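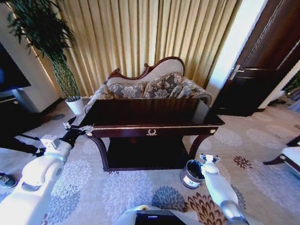 Rudero on the second floor: where we've got to

Quick one from me before the linen order. Lots of you at the other buildings have been asking what's going on at Wusgate so I'm putting it all in one place and then you can stop ringing Rebecca.

Rudero has been in the Fujimoto suite for the past fortnight, learning the sitting room. Bin by the console table, then the table itself. Bins first because every suite has them and it's the job we do most. It has two arms and a gripper on each, and the idea is that one can be on the furniture while the other deals with the bin. We picked Fujimoto as it's got the most furniture. Loveseat, console, telly, plant, patterned carpet, the lot. If it can get round in there it can get round anywhere in the building.

What it does at the moment

Goes from door to sitting room. Lifts the bin, takes it to the trolley, brings it back. Wipes low tables if there's nothing on them. That's the list. It does not do beds, bathrooms, kitchens or anything with glass in it. It doesn't do cushions either, we tried, Eldana can tell you about that one if you catch her in a good mood.

It's slow. A sitting room that takes one of us a few minutes takes Rudero a good deal longer, and somebody has to be in the room with it the whole time. So no, we're not saving any hours yet and I'd rather say that plainly than have it come round as a rumour. Grolo know this as well. They've seen the sheets.

The shiny tables are a bother. Dark tops, lots of glare off them, and it stops short or comes in too high. Getachew has been working on this with the engineers and Monday was much better than last week. Liners are the other thing. Please fold the liner properly over the rim, all the way round, on every bin. It copes fine with a folded one and makes a right mess of a loose one.

What changes for us

The rota. From the new rota there's a minder's shift on the second floor, 7 till 1, one person. You're with the robot, you do the bits it can't, you write down where it got stuck. It's paid at the supervisor rate for those hours. I asked for that in writing and we have it in writing.

The trolley. Moved to the left of the suite door, always the left. Feels daft, I know. It'll be second nature by August.

Furniture stays where it's put. This is the one people are moaning about and I get it, we all shift the chairs to hoover under them. Shift them, hoover, put them back on the marks. There are little dots on the floor plans in the cupboard, not on the carpet itself, the owners wouldn't have it.

Knees and backs. This is the bit I'm hopeful about. There are 60 suites at Wusgate and all that bending for bins adds up over a week, anyone over forty on this team will tell you. Čestmír has been on light duties since spring and he's done most of the minding so far. His words: "I get home and I can still put my own shoes on." He also says it's boring from about ten o'clock onwards. Both going in the report.

What doesn't change

Headcount. We've got six months from Grolo with no posts going because of this, full time or part time, and that includes the agency girls who've been with us since last summer. What happens after the six months is up for talking about, and we will be talking about it. I'm not going to promise what I can't. Chrysoula is taking questions to the meeting so give them to her on paper or catch her at break, she is keeping them all and she doesn't put names on.

Guests can still say no. If a guest doesn't want it in the suite it doesn't go in, and you don't have to talk them round. Put an R with a line through it on the door sheet and carry on as normal. It only goes into empty suites for now in any case.

Things people keep asking

Does it record us? It's got cameras, it needs them to see. Rebecca went through the agreement with Grolo – footage is for the robot's training and can't be used for timekeeping or for disciplinaries. Copy is pinned up in the staff room next to the fridge. Read it, it's only two pages and one of them is mostly signatures.

Who's to blame if it breaks something? Not the minder, as long as you were in the room. Fill in the yellow form same day. There is a kitty of £300 a month for small breakages and so far we've hardly touched it.

Can I switch it off? Yes. Any of us can, any time, without asking. Big button, you'll be shown. If you've got a bad feeling just press it, you wont be told off. Getachew would rather restart it ten times than have somebody stood there worrying.

Do I have to do the minding? No, it's voluntry until the end of July. After that we'll see how many names we've got. Four so far and I'd like more, especially from the evening team who've not had much of a look in.

Training

Next session is Wednesday 3rd July, in the Fujimoto suite, straight after the early shift. Paid. Flat shoes please, and long hair tied back. Eldana is running it and there'll be a go on the controls for everyone who wants one. Places are tight with the furniture in there so put your name on the list by the lift.

Laundry news is on the next page – new bags have come, wrong colour again.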